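Home | Opinion | Standards | Archive | Contact

Write the Kitchen Rules Before the Robot Learns

October 2022
By Baltasar Soler

When I began to work on household robots, I believed that the difficult rules were the ones about force and speed. These are already written down, and engineers respect them. The rules which are missing are smaller. What is a finished task? Who decides that a trial failed? Must the table be the same each time?

At Vadiswood, where I review test procedures, we compared 400 trial records from kitchen tasks. In 124 of them, the person who wrote the record did not say how the objects stood at the start. Such a record can still give a success rate, but I don't know what that rate means. A cup moved a little closer to a pan can make a task much harder.

My first proposal is therefore modest. Every trial should begin from a written layout, with the name of each object and its place on the counter.

A toaster with bread in it, bowls, a cup, a covered saucepan, plates in front:
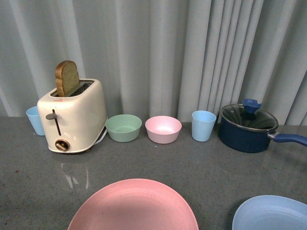
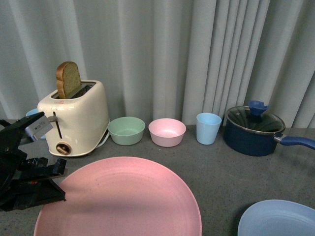 My second proposal concerns the word "success." In the Pristard project we had four different meanings for it, and each was defended by a serious person. One colleague accepted a slice of bread that touched the plate. Another wanted it flat and whole, with nothing else moved. I prefer the strict meaning, even if it makes our numbers look worse. A family at home will not be happy with a robot that serves the toast and pushes a bowl to the floor.

Some friends tell me that such rules slow down young teams. I accept that there is a cost. Filling in the layout sheet takes us about 4 minutes, and on a long day people complain, me included. But a team that saves those minutes in April may spend the whole summer asking why its results cannot be repeated.

I would also ask that failed trials be kept and published with the good ones. They should carry the same layout sheet and the name of the person who judged them. If two judges disagree, both opinions should stay in the record.

Last updated: October 2022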